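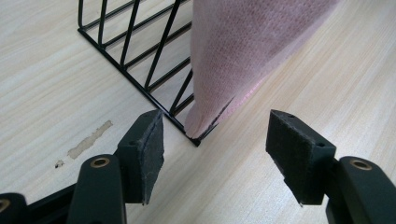 Fig. 3. Black wire rack on a light wood table, soft pink item up against the rods.

4. Setting up and loading the table rack (Kadlow, black wire)

Read section 3 first if the rack is still in its box. Rest of you carry on.

Before you start

Clear table, flat, dry. Wipe it down, crumbs under the base rods make it rock. Card in the box says 2,231 on the back, that's the part number, keep it. You need it for spare foot caps.

4.1 Standing it up

1. Lift rack out by the base rods. Don't pull on the slanted ones.
2. Stand it upright. Triangles point up, long base rod flat on the table.
3. Press down gently at each corner. Any wobble, see 4.4.
4. Leave a hand's width of bare table to one side. Hats go down there before they go on.
5. Keep it 200 mm or more from the table edge. More if you have a cat.

Note: felt pads are optional. The Rebane ones fit, the Skasus ones are too thick and the rack leans. If you do use pads, put them on every corner or not at all.

4.2 Loading knitwear

Beanies, soft caps, that sort of thing. One per gap.

1. Shake the hat out. Turn the cuff up evenly all the way round.
2. Pick it up by the crown, middle of the top, so the cuff hangs down.
3. Hold it just clear of the table next to the rack. Let it stop swinging.

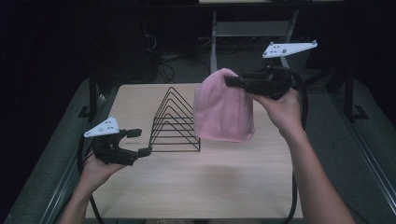

4. Move it across in one go, still by the crown, and lower it into the gap. Cuff goes in first.
5. Let go once the cuff is resting on the base rods. Not before, it'll flop over the side.
6. Smooth the crown down with a flat hand. Dont stuff it.

If the hat ends up bulging out at one corner, take it off and start again from step 2. Pushing it in from the side stretches the knit and you get a rod mark that stays until the next wash.

CAUTION: Rod ends can snag loose stitches. Feel along them before first use. Anything rough, stop, don't file it, send the rack back.

CAUTION: No wet hats. Coating will chip eventually and rust marks don't come out of pale wool. Dry flat on a towel first.

4.3 How much it takes

Total load 465 g spread along the rack. Thin beanies are fine all the way along. For chunky ones leave every other gap empty. Bobble hats: outside gaps only, the bobble needs room.

Not for mugs. Not for plates. Somebody always trys it.

4.4 If it wobbles

1. Take everything off.
2. Turn rack end to end, set it down again. Still wobbling? Try another spot, it may be the table.
3. Check no base rod is bent. Lay a ruler along it.
4. Bent rod: don't force it back. Return form is on page 13.

4.5 Cleaning

Dry cloth, along the rods. Fluff collects where the rods cross, an old toothbrush gets it out. No scourers, no Ruleo spray or anything else with bleach in it.

Next: section 5, hanging gloves and scarves. Corrections to Siiri Pētersons please, before the September reprint.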